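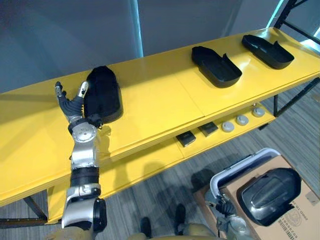

Black molded trays on the upper level of a yellow shelf unit

Fulteo

Fulteo is a court game for two sides of two players, played with short-handled rackets and a low-bouncing ball across a net and against a back wall at each end. It is played mainly in and near Jindavbridge, where it was first written down as a set of rules in 1810, and in the port town of Holtum. The game combines features of lawn tennis and of older wall games. A ball that passes the net may be played on the volley, after one bounce, or after it has come off the back wall, provided that it has not bounced a second time.

The name is used both for the game and for its main stroke, a shot played off the back wall with the player facing away from the net. In older club records the stroke is also called a "turn" or a "back turn." The spelling with a single l has been standard since the rules were first printed, although "Fullteo" appears on some early score sheets.

Court

The court is a rectangle divided by a net. Each half is marked with a service line parallel to the net and a center line running from the service line to the foot of the net, which gives two service boxes per side. There are no tramlines, and the side lines are the same for all forms of the game. The back walls stand directly on the base lines. They are smooth, without windows or ledges, and carry a painted line at head height known as the tell. A ball that strikes the wall above the tell is out.

Side walls are not used in play. Where the court is built inside a larger hall, a strip of open floor is left along each side so that players can leave the court to reach a wide ball. A ball that has bounced inside the court and then crossed a side line is still in play.

The floor may be stone, timber or a painted hard surface. Stone floors are found only in the older courts at Jindavbridge and give a lower and faster bounce. Timber is more common in Holtum, and visiting sides are by custom allowed a longer knock-up on it.

Equipment

The racket has a short grip, a broad head and close stringing. Its total length is limited by the rules, but the shape of the head is not, and both round and slightly flattened heads are in use. Players of the wall shot tend to prefer the flattened type, as it can be taken closer to the wall without striking it.

The ball is smaller than a tennis ball and has a firm core covered in cloth. New balls are issued at the start of each set. A ball that splits or loses its cover during a rally is replaced and the point is played again. In league play the home club provides the balls, and the visiting captain may reject any of them before the first service but not afterward.

Shoes must have flat, non-marking soles. Eye protection is required for junior players and is optional for adults.
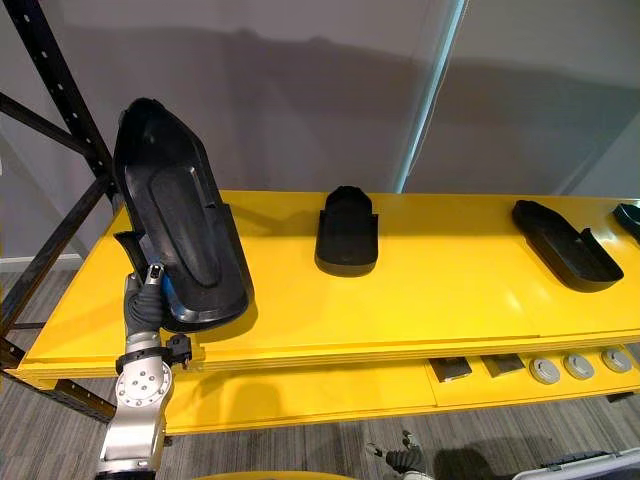

Elongated tray held nearly upright above a yellow shelf

Play

A match begins with a spin of the racket. The side that wins the spin chooses either to serve or to take a particular end. The server stands with one foot against the back wall and strikes the ball, after letting it bounce once on the floor, into the service box diagonally opposite. A second service is allowed after a fault. A service that touches the net and then lands correctly is good and must be played – there is no let for a net cord in any part of the game.

The receiver may return the service on the first bounce or wait for it to come off the wall. The service may not be volleyed. After the return, any of the four players may play the ball, and partners do not need to alternate. A side loses the point if:

the ball bounces twice on its own half of the court;
it strikes the ball into the net, or above the tell on the far wall;
it strikes the ball past a side line without a bounce;
the ball touches a player or a player's clothing;
a player touches the net or reaches over it;
a player touches the back wall with the free hand while striking the ball.

The last of these, known as propping, is the most often disputed call in the game. A player may push off the wall before or after the stroke. The offense is committed only if the hand is in contact with the wall at the moment the racket meets the ball.

Direct play onto one's own wall is also permitted. A player who cannot reach the ball in front of the body may strike it backward against the near wall so that it travels over the net on the rebound. This is the stroke from which the game takes its name. It is generally used as a defensive shot, with a high path that gives both partners time to recover their positions. An attacking version is played low and fast, but it carries a high risk of finding the net.

Scoring

Points are counted singly. A game is won by the first side to reach 4 points, with a lead of two required. If the score is level at three points each, play goes on until one side is two points ahead. A set is won by the first side to take 4 games, and no lead is required, so that a set tied at three games each is settled by a single further game. The side receiving in that game chooses which partner will receive the first service.

Matches are decided over the best of three sets. League rules allow a single long set where court time is limited, but results obtained in this way are listed separately in the season tables.

Service changes sides after each game. Within a side, the partners serve alternate games. The order may be changed only at the start of a set.

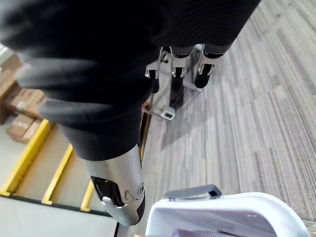
This page was last changed in November.

History

The rules of 1810 were drawn up for use at a single court in Jindavbridge. They describe a game already well known to the players and leave several matters open, among them the height of the net and the number of services allowed. The original text gives more space to the conduct of wagers than to the play itself. The wagering clauses were removed in a later edition, and the remaining rules were rearranged under the headings still used.

The game reached Holtum through players who traveled between the two towns for work. The courts built there were longer, and for many years the two towns played under separate rules. In Holtum a ball striking the wall before bouncing was a fault, while in Jindavbridge it remained in play if it was below the tell. Matches between the towns were played under the rules of the host. The Jindavbridge rule was later adopted for all league matches, and the Holtum clubs kept their own rule for internal events only.

Play declined as lawn tennis became popular. Several courts were converted to storage or divided by floors, and the back walls of some of them can still be identified by the painted tell. Interest returned when the remaining clubs formed a joint league and agreed on a single court size for new construction. A full revision of the rules was issued in 2000. It set the present limits on racket length, ended the practice of serving from a chalked spot, and made the center line part of both service boxes.

Competitions

The main event of the season is the Fontes Cup, a knockout competition for club pairs. It takes its name from Fontes, the house whose covered court was used for the early finals. The final is now held in Jindavbridge at a court with room for 300 spectators, most of them seated in a gallery above one side line. The draw is made without seeding. A pair must come from the same club, and a player who has appeared for one club in the competition may not appear for another in the same season.

League matches are contested by teams made up of several pairs, ranked in order of strength. Each pair meets the opposing pair of the same rank. The order is handed to the umpire before play and may not be changed in the event of injury; a pair that cannot take the court forfeits its match, and the pairs below it do not move up.

A handicap competition is held at Holtum during the winter. Handicaps are given as points at the start of each game and are reviewed at the end of every round.

Officials

An umpire sits level with the net and calls the score, faults and net contact. In cup matches a wall judge is placed at each end, outside the side line, to call propping and any ball above the tell. The wall judge's decision is final on these two matters. In matches without wall judges, the players call their own propping offenses, and the umpire may intervene only if asked by both sides.

Variants

Singles fulteo is played on the full court with the same rules, except that the server may not play the wall stroke on the first ball after the return. It is used mostly for practice.

Open fulteo is played outdoors with a single wall, and the sides change ends after every game. The tell is usually set lower to allow for the livelier bounce of outdoor surfaces.

See also

Back turn (stroke)
Fontes Cup
List of fulteo courts
Wall games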